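4. Legibility of the handwritten ledgers

4.1 Material

The cold store at Prusov kept its stock records by hand for the whole of the period studied. Each chamber had its own ledger, and every movement of goods in or out was entered on one line: date, lot code, number of cartons, chamber position, and the initials of the person making the entry. The ledgers were closed when full and sent to the office at Ninh, where monthly totals were copied onto summary sheets. The summary sheets survive complete. Of the ledgers, 196 survive in a condition that allows reading, and these make up the material for this section.

Two kinds of stationery were in use. The older ledgers are bound, with faint printed rules and no column divisions. The newer ones are loose sheets held in a spring binder, sold under the name Allow, and divided by heavier vertical lines into fixed columns. The change from one to the other did not happen at the same time in all chambers. In the two coldest chambers the bound books stayed in use longest, apparently for no better reason than that a stock of them was stored nearby. This overlap is useful for the present purpose. It gives pages of both kinds written in the same months, by many of the same hands, and describing the same goods.

4.2 Reading procedure

All entries were read twice, by different readers, from the original pages. Readers worked alone and did not see the summary sheets until both readings had been entered. A character was marked as doubtful if the reader could offer a second value for it that was no less likely than the first. Lot codes were read character by character. Carton counts were read as whole numbers and then broken into digits for comparison, a method that makes the error rates for the two fields directly comparable. 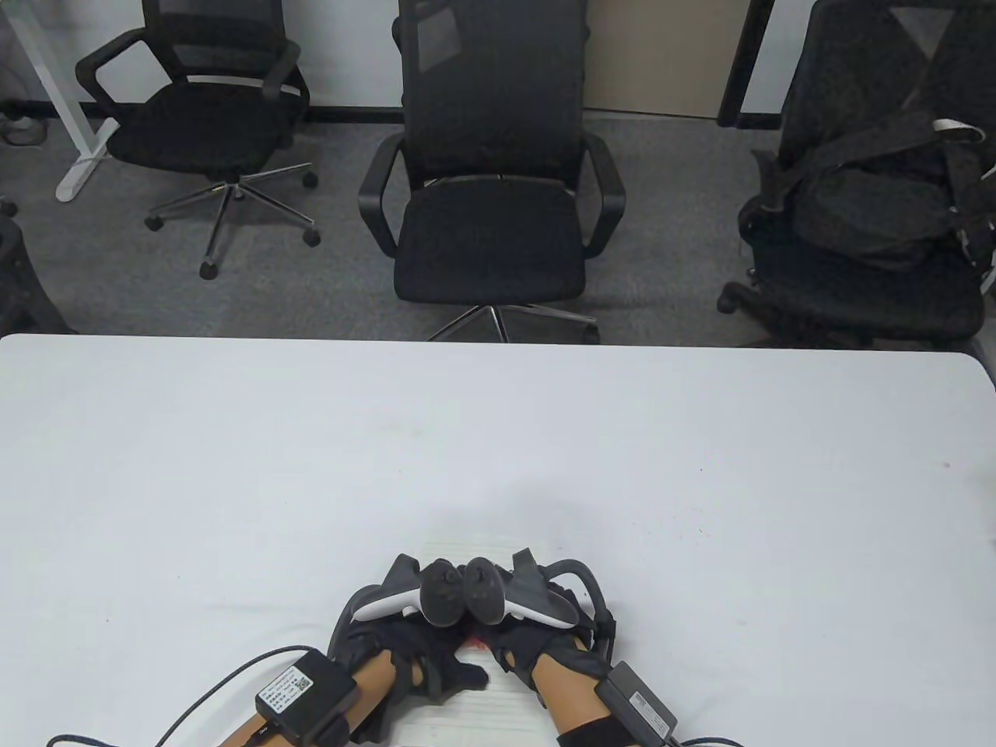
Where the two readings differed, a third reader gave a value without being told the first two. If the third reading matched neither of the others, the entry was classed as unreadable and left out of the tables in 4.4, though it is kept in the totals given in the appendix. Initials were read in the same way but were not checked against staff lists, which for Prusov are incomplete after the merger with Dirnuvov. A set of initials is treated here as a hand, with no claim that it stands for one person only.

Readers were given a sheet of sample letter forms for each ledger, drawn from its first 10 pages. The samples were cut from entries whose values could be confirmed from delivery notes. This practice has been questioned on the ground that it trains the reader toward the expected answer. In our case the delivery notes cover inward goods only, so the outward entries offer a partial check. The rate of doubtful characters in outward entries was slightly higher than in inward entries for bound books and did not differ for the loose sheets. We take the effect of the samples to be small.

4.3 Kinds of fault

Faults in single characters fall into a few groups. The largest by a wide margin is the open loop, in which a 6, 9 or 0 is left unclosed and may be read as another digit. The next is the short crossbar, affecting 7 and 4. After these come crowding at the end of a line, overwriting of a corrected value, and loss of the stroke through poor contact with the paper. Fading and staining are present in the bound books but are rarely the sole cause of a doubtful reading.

Open loops are spread evenly through the working day so far as this can be recovered from the order of entries. Crowding is not. It collects at the foot of the page, where writers fitted a last movement into the margin to avoid starting a new sheet, and it collects again at month end. The spacing of the rules matters here. The bound books are ruled closely, and where a writer's normal figure height was greater than the rule spacing, the figures in neighboring lines touch. In the worst of the bound books, touching figures account for up to 46 percent of all doubtful characters.

It would be natural to conclude from this that the wider ruling of the loose sheets made them easier to read. The evidence is less clear. Writers whose figures were already small showed no gain. Writers with large figures wrote larger still when given more room, and some of them filled the new space completely within a few months.

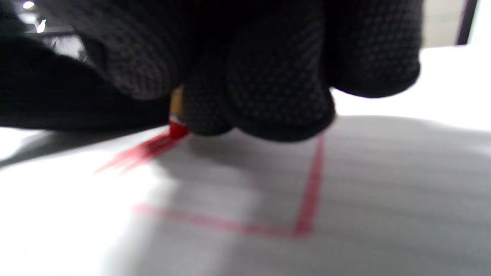

Buenaventura, in comments on an earlier version of this section, objected that figure height should not be treated as a habit of the writer at all. On her reading, it follows from where the ledger was kept: a book lying on a desk is written in small, and a binder held against the forearm is written in large, whoever is holding the pencil. She asked that the chambers be compared by ledger position before any statement was made about hands. We have done this as far as the records permit. Ledger position is known for 13 chambers, from a fire inspection plan drawn up in March of the last year of the series. Among these, figure height does vary with position in the direction she proposed. The differences between hands at a single position are nevertheless larger than the differences between positions for a single hand, and we have kept hand as the main grouping.

Her second point, that a pencil point wears flat sooner on the coarse paper of the bound books and so thickens the stroke, could not be tested. The width of a stroke depends on pressure as well as on wear, and the two cannot be separated on the finished page.
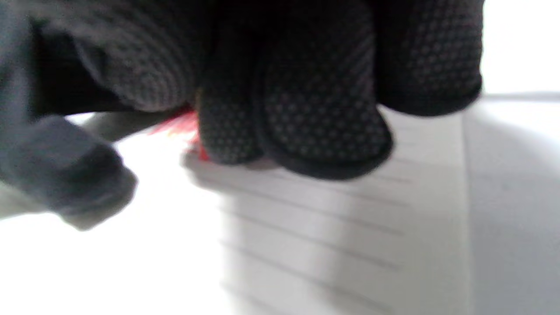 Writing conditions in the chambers set a further limit on what can be expected of any form design. Staff were required to wear hand protection below a stated temperature, and the standing orders at Prusov made no exception for bookkeeping. The orders name no pattern of glove, and no glove survives from the store. Figure 4 shows a knit work glove with a dotted grip print. With the fingers curled down over lined paper, the bulk of the knit adds to the width of each fingertip, and small closing movements such as those needed for a 6 or a 9 are likely to suffer before long straight strokes do. This agrees with the order of faults given above. It does not explain why crossbars come second, and we have no account of that to offer.

4.4 Agreement with the summary sheets

The monthly totals at Ninh were compared with totals computed from our readings. For carton counts, agreement is close in the warmer chambers under both kinds of stationery. In the two coldest chambers it falls away, and it does so more sharply for outward goods. Tshabalala's index of copying loss was computed for each chamber and year. The index rises with the share of open loops and is nearly flat with respect to crowding, which suggests that the clerks at Ninh had learned to deal with crowded lines, perhaps by reference to the line above, but had no similar aid for an unclosed figure.

Lot codes cannot be treated in this way, as they were not carried forward to the summary sheets. Their error rates rest on agreement between readers alone and should be used with care. A code read alike by two readers may still be wrong. The check against delivery notes, taken up in Section 5, applies to inward goods and leaves the outward codes without any outside control.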